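To: surfaces-list
Subject: Re: Re: table top finish, round two - oil or leave the lacquer?
Date: Thursday

Sorry for the slow answer, been under a pile of chair legs all week. Replying in the middle of your message because there were a few questions in there.

> We have the same kind of table in the front room at Bednarek, the pale
> one, and ours has gone cloudy where the cups go. Somebody here wants
> to strip the whole thing and oil it. Somebody else wants to put a
> cloth over it and stop talking about it. What did you use on yours and
> how long before you could put things on it again?

Do not strip the whole thing. Please. Or at least try the easy stuff first. Cloudy is usually in the finish and hasn't got down to the wood. If it's white or milky, that's moisture trapped in the lacquer and you can often get it out. If it's dark, that's another story and you're sanding.

What I did, in order:

Cleared it completely. Everything off, including the tray that "lives" there. Wiped with a damp cloth and one drop of dish soap, then a clean damp cloth, then dry. Left it overnight.

Next day, a hair dryer on low over the two cup rings, moving the whole time. Took maybe ten minutes. One ring went. The other got fainter and I had to go after it with a bit of paste wax and a soft rag, along the grain.

Then a very light rub with the gray pad, the fine one, again only along the grain. I can't say this enough - go across and you will see every scratch the minute the light comes in low. I did one corner across without thinking and had to redo it.

Then one thin coat of the Clurkine satin. Thin!! Let it sit. Second coat next day.
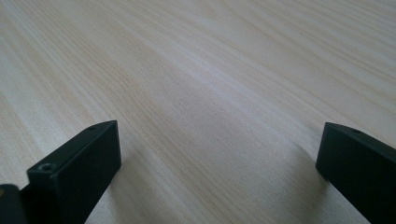

I like it a bit shinier than I planned, to be truthful. The can says satin but in our room it comes up closer to semi-gloss. If you want it duller, go over it with the gray pad once it's hard and then wax. Or buy the matte, which I didn't because the shop only had the big size.

> Is it solid or veneer? We can't tell with ours and the person who
> bought it has moved on.

Look at the underside and at the end. If the grain on the top runs off the end and you see the same lines carry on as end grain, probably solid. If the edge has a strip glued on, or the lines underneath don't match the top at all, treat it as veneer and be really careful with sandpaper. I never settled it for ours so I treated it as veneer the whole way. No power sander. Hand only.

> How much did you spend? We have almost nothing left for this.

Cheap. The can was the main thing and there's plenty left in it, you can have the rest if someone picks it up. Pads and rags I had. We did get a quote back in April from Ivard to take it away and refinish it and it was 700, and that didn't include bringing it back. So.

> Also does anyone know the size of the cloth we'd need if the cloth
> people win?

Ours is 132 long by 90 wide, in cm. Measure yours though, they look the same but I don't trust it, there were two runs. Add whatever you want for the hang.

On when you can use it again - dry to touch by evening, but I'd keep cups off for a week. Felt pads under anything heavy. No rubber feet! The rubber ones leave marks that don't come out, ask me about the lamp. Don't put a cloth on it in that first week either, it'll print the weave right into the finish. I've seen that on a desk and it was a sad thing.

Coasters: we have a stack in the middle drawer now. Use is patchy.

Cleaning since then is just a damp cloth and a dry one after. No spray polish. Somebody used a silicon one on the Evidus bench a while back and the next coat of anything just crawled away from it, little craters all over. If you think yours has had spray polish on it, wipe down with mineral spirits first, window open, and test a spot underneath before you do teh top.

I can bring the leftover can on Thursday if you're coming to the swap, otherwise it's on the shelf by the paint stuff. Bring a jar if you only want a bit. Also still looking for two of the short bolts for the drop leaf if anyone has a coffee can full of them like I used to.

Gotta run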